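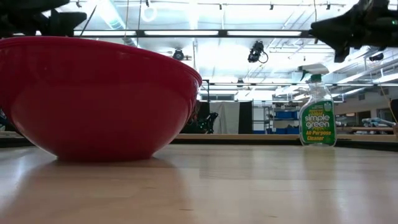 ## Setting up a wipe-down station for a two-arm cell

These steps cover how we set up and staff the table-cleaning station at the Buvstead site. It is written for line leads and for anyone moving over from hand cleaning. You don't need to know how to program the arms. If you can teach a point on the pendant and fill in a shift sheet, you can do this.

Allow one full shift for the setup and two weeks before you change anyone's schedule.

### Before you start

You will need:

- the cell key and a lockout tag
- one large bowl with a rolled rim (red, so it stands out from the wood)
- one trigger spray bottle of all-purpose cleaner; we use Simple Green
- a stack of dry cloths
- the Ploko task sheet for the station
- a pencil for marking the table

Check that the person who cleans this table now is on shift. Don't set up a station without them. They know which spots get missed and how long the job takes on a bad day, and that goes on the task sheet.

### Step 1: Write down the hand job first

Watch the job done by hand three times. Note every time the worker reaches, lifts, squeezes or turns something. At Buvstead the list came to two pages, and half of it was not in the old work instruction. Turning a bowl over to check the base was on nobody's paperwork.

Mark each line A (arms), P (person) or S (shared). Leave a line blank if you can't decide, and come back to it after the first trial.

### Step 2: Lock out and place the items

Tag the cell out. Put the bowl at the left of the table, near the front edge. Put the bottle at the right and farther back, with the nozzle pointing left and the label facing front.

Draw a light pencil line around each base. Take the cloths off the table before you release the cell.

### Step 3: Teach the hover points

Release the lockout and run in slow mode. Teach one hover point for the left gripper above the bowl and one for the right gripper above the bottle. Stop there and save. Teach the grasp points as a separate program, so that a bad grasp can be deleted without losing the hover points.

For the bowl, grasp at the rim. For the bottle, grasp below the collar and stay off the trigger. The trigger stays a P line for now. Our arms can squeeze it, but the amount of spray varies too much from one pull to the next.

### Step 4: Run the trial

Run 80 cycles with the worker standing at the pendant. The worker decides when to stop, and the stop is logged with one word: slip, miss, spill or other. Don't ask for more than one word during the run. Talk it over at the end.

If there are more than three stops for the same reason, go back to Step 3. If not, go on.

### Step 5: Rewrite the job

This takes longer than the rest. Sit down with the worker and the A/P/S list and build the new shift from it.

At Buvstead, the table cleaner's job used to be cleaning, start to finish. Now the arms move the items and the person sprays, checks the finish, swaps cloths and clears stops. There is less reaching. There is also more standing and watching, and two of our people asked to go back to hand work on the benches. We let them. Plan for that and keep a few hand jobs open.

Things to settle in writing before the new shift starts:

- who is allowed to clear a stop without calling a lead
- whether the pendant work is paid at the operator rate (at our site it is)
- how often people rotate off the station; we use two hours
- what happens to the hours saved

The last one caused the most questions. We put ours into longer handovers and training time on the Kárason cell. If your site hasn't decided, tell people that it hasn't.

### Step 6: Check it at 1,000 cycles

Pull the stop log at 1,000 cycles and again at 2,000. Read it with the people who work the station. Our first log showed that most stops came in the last hour before a cloth change, so we moved the cloth change earlier.

Go over the pencil lines again at the same time. They wear off.

### Common problems

**The bowl slides when the gripper closes.** Lower the approach speed first. If it still slides, wipe the table dry under the base and try again.

**The bottle tips.** Check how full it is. A nearly empty bottle needs a slower lift. Refill it at the start of each shift.

**Fault 304 on the pendant.** On our cells this is a reach limit. Move the item back inside its pencil line and restart from the hover point.

**The worker has stopped logging.** Ask what gets done with the log. At our Clitberg site, the sheets went into a drawer for a month, and people quit filling them in. Post the totals by the cell every week.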